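Does Putting Food in Plain Sight Change What People Eat?
Final report, Introduction to Research Methods
Zane Liepiņa

1. Why I picked this

My first proposal was about standing desks. My instructor turned it down, correctly, because I had no way to measure anything. The second idea came from a poster in the hallway by the shared kitchen at Clundell, where I rent a desk. The poster says that if you put fruit and vegetables where people can see them, people will eat more of them. It gives no source. It has a drawing of a pear with a face.

I have walked past that pear for a year and I have never believed it. People at Clundell eat when they are hungry or bored, and what they eat is whatever takes the least work. A visible apple is still an apple. A visible raw vegetable is a cooking project. So I went in expecting to find nothing, and I should say so at the start because it matters for how you read the rest.

2. The question

Does moving fresh food from the refrigerator to open surfaces in a shared room lead to more of it being eaten?

I wanted to add a second question about whether people enjoyed the room more with food in it. I dropped it. Everyone says yes to that kind of question, and then you have a nice bar chart of people being polite.

3. Background

Most of what I read before starting was weaker than I expected. Several articles that come up first in a search repeat the same claim and link to each other. When I followed the links back I usually ended at a press release or a page that no longer loads. The better studies were done in cafeterias, where the food is ready to eat, somebody refills it, and people walk past in a line. A shared workroom has none of that. People come in at odd hours, sit at a desk, and may not look at the cabinet at all.

There is also the matter of who is doing the looking. In a cafeteria study the eaters don't know they are being watched. At Clundell I had to put a notice on the door. I kept it vague ("a student project on shared food") but a person who reads that and then sees a plate of vegetables is going to work it out.

4. Setup

The study ran for 16 days in March, split in half. In the first half the food stayed in the refrigerator in the kitchen, with a note on the door saying it was free to take. In the second half the same kinds of food went out on plates and in bowls in the workroom. I had a budget of 200 dollars, which covered the food and a kitchen scale from Stougaard that drifts by a gram or two if you breathe near it.

I bought everything at Gromari because it is on my bus route. I picked items from three groups:

Ready to eat: apples, small tomatoes, grapes.
Needs a little work: cucumbers, carrots, bell peppers.
Needs a kitchen: eggplant, zucchini, potatoes.

The last group was there as a control of sorts. If sight alone makes people take food, then some of it should go. If only the ready food goes, then sight is doing less than the poster claims and convenience is doing more.

I weighed everything at 9 in the morning and again at 6 in the evening. Anything missing was recorded as taken. I did not record who took it.

The surfaces were whatever the room offered. The white cabinet has a flat top at a height you can see from most of the desks, so it got the item I thought was least likely to be eaten. The ready food went on the table, closer to the chairs. Looking back, that was a bad decision, and I come back to it below.

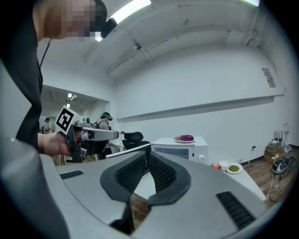 I also kept a notebook of things that might spoil the numbers. It filled up faster than the data sheet did. One afternoon a group ordered pizza and nothing fresh was touched until the next day. On another morning the refrigerator door had been left open overnight and I threw out the grapes. Somebody brought in a lemon cake. None of these are in the poster either.

5. Results

Over the whole study 54 items were taken (I treated a bunch of grapes as one item once more than half its weight was gone). More went during the open half than during the refrigerator half. If I stopped there, I could draw a face on a pear myself.

The increase came almost completely from the ready-to-eat group, and within that group from apples and grapes. Cucumbers and carrots barely moved. I had cut some of the carrots into sticks on the last two days, which I had not planned, and those did go, but by then I had changed two things at once and can't say which one mattered.

From the group that needs a kitchen, 3 items were taken in total. All of them were potatoes, and they were taken in one evening. My guess is that somebody had dinner plans. No eggplant was taken in either half. I cooked the leftovers at home and can report that I am tired of eggplant.

6. Problems

There are a lot of them, and I would rather list them than have them found.

Placement was mixed up with food type. I put the ready food low and close, and the unlikely food up on the cabinet. So when I say people took apples and left eggplant, part of that could be distance. I don't think it is a big part, because I can't picture anyone snacking on a raw eggplant at any distance, but my design can't show it.

The order was fixed. The open half came second. By then people had known for more than a week that there was free food, and word spreads. A fairer version would switch back and forth.

The rooms were different. The refrigerator is in the kitchen and the plates were in the workroom. I was supposed to be testing visibility and I was also testing how far people had to walk. My classmate pointed this out during the midterm review, when it was too late to fix - I had already bought the second round of groceries.

Taken does not mean eaten. An apple that left the bowl may have ended up in a bag, or on a desk until it went soft. I found one behind a printer.

Free food is a special case. The poster is meant for people at home who have already paid for what is in the bowl. Whether any of this carries over to them, I have no idea.

7. What I think now

I expected no effect and I got a small one, so I was wrong in the plain sense. But the effect I got looks a lot like "people eat apples that are next to them." That is a much smaller claim than the one on the poster, and most of us could have made it without buying a scale.

If someone in next year's class wants to repeat this, I would use only one kind of food, keep it in one room, and compare a clear container with one you can't see into, such as the Ermont tins in the kitchen. Put both in the same spot and swap them daily. Skip the vegetables that need cooking. Weigh on something better than what I had.

The data sheet and a scan of the notebook are in the class folder. The poster is still up.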